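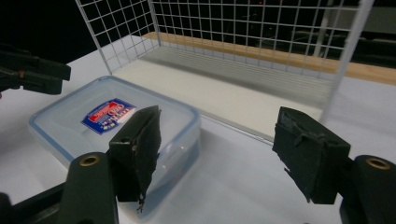
Clear plastic food storage container on a white table.

How to Remove Smell and Orange Stains from Plastic Food Containers

In our kitchen the plastic containers work more than the plates. Soup, cut onion, leftover tomato sauce, everything goes inside. After some months they have an orange color and a smell which stays even after a good washing. Many people throw them away at this point. I prefer to try the following method first, and for most of my containers it is enough.

What you need

Dish soap
Baking soda
White vinegar
A soft sponge (no steel wool, no rough side)
Warm water
A sunny window, if you have one

Step 1. Remove the grease

Wipe the inside with a dry paper towel before you add any water. Then wash with dish soap and warm water. The stain holds on the grease, so if the container still feels slippery under your finger, wash it one more time. Do not use boiling water. Thin plastic can lose its shape and then the lid will never close well again.

Step 2. Baking soda paste

Mix 2 tablespoons of baking soda with a little warm water, until it is thick like toothpaste. Spread it on the stained places with your fingers, also in the corners. Leave it for half an hour. If the stain is old, you can leave it overnight, but the paste becomes hard and you must soak it before rubbing.

Rub gently in small circles and rinse. Clear plastic shows every scratch, and food color goes into the scratches very easily, so please be patient here.

Step 3. Vinegar for the smell

Fill the container with one part vinegar and three parts warm water. Let it stand for an hour. Do not add the vinegar together with the baking soda. It makes a nice foam, but the two weaken each other and you get mostly salty water.

Lids need the same bath. If yours has a rubber ring, take it out carefully with the handle of a spoon — never a knife — and wash it separately. In my experience the worst smell lives under this ring.

Step 4. Sun

Put the clean container near the window, open side to the light, from morning until late afternoon. In September I still get enough sun for this. In winter it may need several days. The orange color becomes paler each time, although a very old stain may not go away 100 percent.

Before you store it again

Let everything dry completely. Keep the lids next to the containers and not on top of them, because closed plastic keeps the old air inside. For the next tomato sauce, let it cool down first, and rub a few drops of cooking oil on the inner walls before you pour.

If the plastic is cracked or feels sticky after all the steps, stop using it for food. I keep such ones for buttons and screws.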